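Keeping play food from ending up in one big heap?

Surachet Pongsiri
My two kids have a pretend grocery store going and it has taken over the whole house. I bought one big deep bin back in November and now every game starts with them dumping the entire thing out to find the grapes. Any ideas that don't involve me labeling 2000 little drawers? I've got a long table I can use, but I'd like it to look kind of nice too — it's in the room where we eat.

tunora_mom
Get rid of the bin! Deep bins are the whole problem, everything good sinks. We switched to trays with low sides and it was such a relief (I was stepping on lemons at night). Put out one tray at a time, keep the rest in a closet, and swap when they get bored. Also throw an old bed sheet over the table. It looks cheerful, it goes in the wash, and when playtime is over you grab the corners and carry the whole mess away. Leave part of the tray empty too, or they have no room to "shop" and it all goes on the floor anyway.

grirnel831
just use shoeboxes

Yaowalak Hemmin
I'm with the tray people. I used to sort by type, fruit here and fish there, and my daughter undid it in minutes — she wants dinner all in one place. So now I mix it up and set a couple of plates close by for serving. Bright tray, patterned sheet, done. 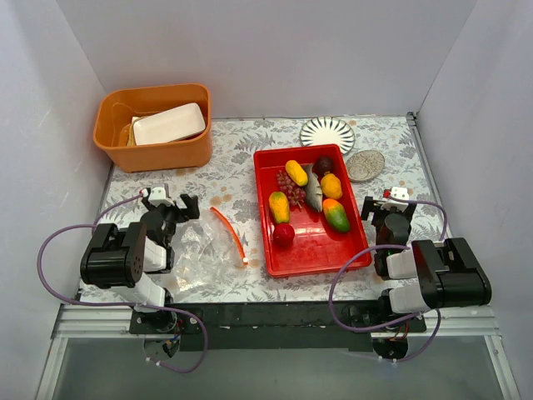
Jallumbridge, 17 Mar 2026

The fish goes right in with the mango and the grapes and I've quit fighting it. I like a shiny red tray because the colors pop, but any low one will do. The flowery sheet hides crayon pretty well, too. If you try it, tell me how long yours stays neat!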